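Notebook, bench 2, Thursday
Entry by Maja Sobczak
Subject: Evaluation of the Vullura tabletop handling kit, tableware trials, second week

Purpose. The kit is on loan to us until the end of November, and a recommendation to buy, rent or return is expected before then. This entry covers the plate trials. Cups and cutlery were written up by Štefánia Čierny in the previous entry and are not repeated.

Supplier and terms. The kit is sold by Drulside. The offer in hand is for one arm with a two-finger gripper, the control box, the teaching software and a year of remote support. A second arm may be added at any time under the same support contract. Spare finger pads are charged separately, and the price list we received does not say how many come in a set. I have written to Drulside on this point and have had no answer as of this morning.

The serial number of the control box does not match the delivery note. Aarne has a copy of both. This should be settled before anything is signed, whatever the outcome of the trials.

08:40. Powered up. The control box took two attempts to find the arm. The first attempt ended with the same message we saw on Monday, "joint reference missing." Restarting the box alone did not clear it; switching off both units and starting the arm first did. The manual gives the opposite order. Please follow the order written on the tape on the box and disregard page 31 of the manual.

09:05. Homing and pad check. The left pad shows wear along the inner corner. Not replaced, as I wanted the results to be comparable with those from earlier in the week.

09:20. First series, single plate, flat on the table. The gripper approaches from the side with one finger to pass under the rim and the other to close from above. Approach height is set from the table surface, and the software expects that surface to be level. Ours is not quite level. With the height left at the factory value, the lower finger pushed the plate along instead of going under it. After I raised the value by one step, the finger touched the rim and tipped the plate slightly, which then let it slide in. This works but I would not call it a proper grasp. It depends on the plate having room to move.

Closing force at the default setting is too high for this type of rim. The plate turned in the fingers on nearly every lift. At the next setting down it held, with a small droop at the far side. At the lowest setting it was dropped. The middle setting is saved in the profile list as "plate side B." Profile A is the factory one and should be left alone so that we have something to go back to.

10:10. Second series, two plates next to each other. The kit is advertised for use in canteens and dish return stations, where plates will never arrive one at a time and neatly spaced, so I consider this the series that matters. The software asks the operator to mark each object once, after which it is meant to choose the order by itself. It chose the same plate first in every run, regardless of which one had more free space beside it. Ulla Tuominen suggested that it simply goes by the order in which the objects were marked. I swapped the marking order and the picking order swapped with it. The brochure describes this feature as "automatic sequencing," and the wording should be raised with Drulside.

The gap between plates also matters a great deal. When the plates are close, the outer finger comes down in the gap and has to be narrower than the space available. The fingers supplied are wide for this. Drulside lists a slim pair under part 698, which is not included in the loan. I have asked for one to be sent.

11:30. Third series, stacked plates. Stopped early. The lower finger cannot separate the top plate from the one beneath it, and the force limit tripped each time. This agrees with the data sheet, which excludes stacks, but the exclusion is printed only in the footnotes. For our report it should be stated on the first page.

12:15. Break. Arm left in the parked position, box switched off.

13:00. Teaching by hand. Aino Riihimäki joined for the afternoon and learned the teaching mode without help from me, using the quick guide only. She had a usable side approach recorded on the 17th attempt. Her comments, as noted at the time: the guide is clear up to the point of saving; the save button sits next to the discard button and the two look alike; recorded movements cannot be renamed after saving. I agree with all of these. The last one will become a real nuisance once more than two people use the same unit.

14:20. Return to the side approach with two plates, using profile B and Aino's recording as the starting path. The path is smoother than mine. It comes in lower and slower, and the finger arrives at the rim at a better angle.
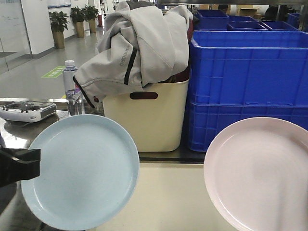 Ulla has read the draft of this entry and objects to the weight I give to the smoother path. In her view a recorded path proves only that a patient person can teach the arm one table, and a canteen will want the same result on the next table without teaching it again. She would rather see the trial repeated after the arm has been unbolted and mounted afresh, with no changes to the recording. If the approach then has to be retaught from the start, she thinks the hours should be entered as a running cost and not as part of installation.

I accept the point on cost and will add a line for it. Remounting takes most of a morning, so it is planned for next week, after the slim fingers arrive if they come in time.

15:10. Comparison with the Hyvönen unit. We had that unit in the spring and the notes are in the green binder. It was slower to set up and its software was plainer, but it did check the table height by touch before each series, and none of the trouble from 09:20 occurred with it. Its support contract was capped at 2,000 cycles between inspections, which ruled it out for daily use. Drulside states no such cap. I have asked them to confirm this in writing.

15:45. Open items.
Drulside: pads per set, serial number, cycle limit, slim fingers, meaning of "automatic sequencing."
Aarne: level the table or shim the arm base, and note which.
Štefánia: rerun the cup trial at the reduced closing force.
Aino: two pages on teaching mode for the Omelness report, screenshots included.
Myself: remount trial, cost line, worn pad to be replaced and the old one kept in a labeled bag.

Provisional opinion, to be revised after the remount: suitable for single items with space around them, not yet suitable for a dish return station. Rental would be preferable to purchase on present evidence.

16:05. Arm parked, profiles backed up to the shared drive under the bench folder.

M.S.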